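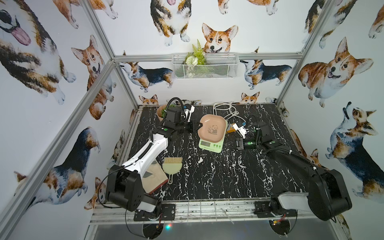 **Técnico(a) de ensaio de utensílios domésticos: pesagem, limpeza de bancada e registo**

Referência interna: Drillent / bancada de pequenos objetos
Regime: tempo parcial, presencial
Vagas: 2
Início: maio

## Enquadramento

A Trindstead mantém um laboratório de ensaio de artigos para cozinha e casa. O programa Drillent trata dos artigos de pequeno porte: balanças digitais de cozinha, pratos e taças, vasos com planta, panos, pás e escovas de mesa. Os resultados são entregues aos clientes em fichas normalizadas e servem para rever instruções de utilização, embalagens e folhetos.

A presente vaga destina-se à execução das rotinas de pesagem e de limpeza de superfície, à preparação dos conjuntos de objetos e à manutenção do respetivo inventário. Não inclui atendimento ao público nem tarefas comerciais.

## Funções

### Pesagem

- Colocar a balança na posição indicada na ficha, com o visor e os botões virados para o bordo próximo da mesa.
- Verificar o zero antes de cada série e repetir a verificação no fim.
- Pesar o recipiente vazio, registar o valor e aplicar a tara.
- Centrar o recipiente no prato da balança. Os pratos quadrados de cantos levantados são alinhados com os lados da balança; os redondos, pelo centro.
- Registar a leitura apenas depois de estabilizada. Leituras oscilantes são anotadas com o código próprio e não são substituídas por médias.
- Manter cabos enrolados e afastados do prato da balança. Um cabo encostado ao recipiente invalida a série.

### Limpeza de superfície

- Remover resíduos secos com a escova de cerdas e a pá pequena, do fundo da mesa para o bordo próximo.
- Passar o pano dobrado em faixas paralelas, mudando de face a cada faixa.
- Inspecionar o tampo com luz rasante. Nos tampos escuros com veio claro, o resíduo fino confunde-se com o padrão e a inspeção é feita de dois lados.
- Esvaziar a pá no recipiente de recolha e pesar o conteúdo quando a ficha o pedir.
- Repor a escova sobre a pá e o pano dobrado na zona lateral.

### Preparação dos conjuntos

Cada conjunto é composto por objetos correntes, escolhidos por diferença de forma, cor e material. O técnico ou a técnica deve:

- montar o conjunto segundo a planta de disposição da ficha;
- confirmar que o objeto principal fica no centro e os restantes na periferia;
- regar e verificar as plantas envasadas fora da bancada, nunca sobre ela;
- retirar de serviço peças lascadas, rachadas ou com a estampagem gasta;
- atualizar o inventário na aplicação Lục no próprio turno.

### Registo

Os valores são introduzidos no formulário Fokus, um por série. O campo de observações é obrigatório quando haja desvio à ficha, mesmo sem efeito no resultado. Correções fazem-se por nova entrada com referência à anterior; entradas antigas não são apagadas.

## Requisitos obrigatórios

- Ensino secundário completo ou curso profissional de nível 4.
- Leitura e escrita correntes em português.
- Capacidade para seguir procedimentos escritos sem alterar a sequência.
- Destreza manual adequada ao manuseamento de loiça e de peças leves.
- Visão de cores suficiente para distinguir os objetos por tonalidade (verde-claro, cor-de-rosa, terracota, bege). É feito um teste curto na entrevista.
- Disponibilidade para permanecer de pé durante parte do turno.

## Requisitos preferenciais

- Experiência em laboratório, cozinha profissional, controlo de qualidade ou armazém.
- Conhecimentos básicos de metrologia: resolução, repetibilidade, tara, deriva do zero.
- Inglês ao nível da leitura de manuais.
- Prática com folhas de cálculo.

Não é exigida experiência anterior com balanças de laboratório. As balanças usadas nestas rotinas são de cozinha.

## Condições

| Item | Descrição |
|---|---|
| Contrato | A termo certo, renovável |
| Carga horária | 4 horas por turno |
| Horário | Turno da manhã, com início às 9h00, ou turno da tarde, com início às 14h00 |
| Formação | 30 horas, remuneradas, antes da primeira série autónoma |
| Subsídio de refeição | Incluído |
| Equipamento individual | Bata e luvas fornecidas |
| Local | Instalações da Trindstead, piso térreo |

A troca de turno é possível mediante acordo entre colegas e comunicação na véspera. Durante a formação, o turno é fixo.

Não é permitido comer ou beber na sala de ensaio. Anéis e pulseiras são retirados à entrada. Há cacifos com chave no corredor.

## Processo de seleção

1. Análise do currículo.
2. Entrevista presencial.
3. Prova prática de bancada: montagem de um conjunto a partir da planta de disposição, uma série de pesagens com tara e limpeza final da superfície.
4. Comunicação do resultado por correio eletrónico.

Na prova prática são avaliados a conformidade com a ficha, a legibilidade do registo e o estado em que fica a mesa. A velocidade não é pontuada. É permitido consultar a ficha durante toda a prova e pedir esclarecimentos antes do início.

A classificação final resulta da entrevista e da prova prática. A nota máxima é de 100 pontos e a admissão à lista de reserva exige um mínimo de 63. A lista de reserva é usada para substituições e para novas vagas do programa Drillent.

## Candidatura

Documentos a enviar, em PDF:

- currículo, com o máximo de 2 páginas;
- comprovativo de habilitações;
- indicação do turno preferido e de eventuais incompatibilidades de horário.

Não são pedidas carta de motivação nem fotografia. As candidaturas são submetidas pelo formulário de recrutamento da Trindstead, selecionando a referência «Drillent / bancada de pequenos objetos». Candidaturas sem comprovativo de habilitações ficam pendentes até à sua receção e não são apreciadas antes disso.

Alergias a látex, a pó ou a plantas devem ser indicadas no campo próprio do formulário. A informação serve para adaptar luvas e conjuntos e não entra na classificação.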